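Visit report: software afternoon at Flultevgate, November

We went to Flultevgate for the open afternoon on robot control and perception software. The invitation said hardware would be kept to a minimum, and that was true. Most of the time was spent at screens, with one arm running in the back room. These notes are for the members who couldn't get a place, and for the two sites that are deciding whether to move off their current planner.

Doors opened at 1.30 pm. Parking is behind the building and fills up, so go to the overflow past the tyre place if you are booked on a later session. Sign-in was quick. There were 14 of us, mostly integrators, with a few people from food packing and one group from a college.

The first talk was on Ziltik, the planning and control package the Flultevgate team maintains. Those of you who saw it two years ago will remember it as a trajectory library with a rather difficult configuration file. The configuration file has gone. You now describe the cell in a small tree of text files, one per device, and the package checks them against each other at start-up. If the tool frame on the gripper disagrees with the one in the camera calibration, it refuses to run and tells you which file to look at. Several people asked whether the check could be switched off. It can, but a warning is then written to every log.

The control loop runs separately from the planner. The planner sends short segments of motion, and the controller keeps following the last valid segment until a new one arrives. If none arrives in time it slows to a stop along the same path. We were shown this on a plot, with the planner process killed by hand. The joint speeds came down smoothly and the arm held position. Restarting the planner took longer than I expected, as it reloads the whole collision model. They said a partial reload is being worked on and gave no date.

After that came the perception part, which was what I had mainly gone for. Cimama is their recording and review tool. It takes the wrist camera stream, joint positions, gripper opening and commands, lines them up on one clock and lets you step through an episode. The team had 3,000 episodes of tabletop handling loaded on the demonstration machine, and the search was fast enough to use without thinking about it. You can filter by gripper state, by operator tag, or by a blur score worked out for each picture.

The blur score got the most discussion. With the camera on the wrist, anything held or passing close to the lens smears badly, and a detector trained on clear pictures will either miss the object or put its outline in the wrong place. Their approach is to keep the blurred pictures, mark the areas affected, and have the pose estimate rely more on the joint readings for that moment. 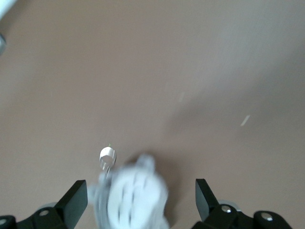
Wrist camera view with the gripper open: strong motion blur on the white object between the fingers, and a small white item on the table just beyond it.

We spent a good while on how pictures like this one should be labelled. The large white object could be a bit of cloth or something softer and bulkier, and nobody in the group wanted to commit to a class name. Cimama allows a label of "object, type unknown" with a loose outline, and the planner treats the whole outline as something to avoid. The small upright piece is easier to outline, although the green tip at its top is only a fleck at this resolution. One of the integrators asked about the thin pale streak on the right of the tabletop. The labelling guide has a category for surface marks and scraps, which is left out of the collision model but kept in the training set so that the detector learns to ignore them. Shadows are handled in the same way. The soft dark area across the right of the table would not be labelled at all unless a detector had already raised a false object there.

The fingers themselves are masked out using the gripper model and the measured opening. I asked what happens if a bracket is changed and the model is not updated. The mask is then wrong and you get a thin strip of phantom object along the edge of the part. They have a script that compares the mask with a short run over a bare surface and reports the difference. It isn't part of the standard install. I think it ought to be, and said so on the feedback form.

Tea was at 3 pm, with decent biscuits.

The second half was about running all this on a normal shop floor. Mac Mathúna, who supply the cell controllers, gave a short session on timing. Their unit timestamps camera and joint data at the point of arrival and corrects for the known delay of each device. On the demonstration cell the remaining offset between camera and joints was 2 milliseconds, against 40 before correction. The figure before correction came from a cell with a badly loaded network switch, so don't take it as normal. The correction also assumes the delay is steady. If it wanders, you need hardware triggering, and the price goes up.

Licensing took up most of the questions at the end. Ziltik is charged per cell, per year. Cimama is free for review and charged for export, which will annoy anyone who wants to train their own models. There is a reduced rate for colleges. Support is by email, with a telephone line on the higher tier only. We asked for written prices and were told they would be sent out with the slides.

A few practical points for anyone thinking of a trial:

The start-up check needs units on every length. Old files without units will not load.
Recorded episodes take a lot of disk space. Plan for a separate drive.
The review tool runs in a browser, but the blur score has to be worked out on a machine with a graphics card.
Calibration files from the previous version can be converted. The converter drops comments, so keep the originals.

My own view is that the recording and review side is ready for us to try. I would wait on the planner until the partial reload is out, as our cells are restarted several times a shift. If either site wants to borrow the evaluation licence, it can be set up remotely and lasts until the end of the month after activation.

The next open afternoon is in the spring. Slides will go in the shared folder when they come.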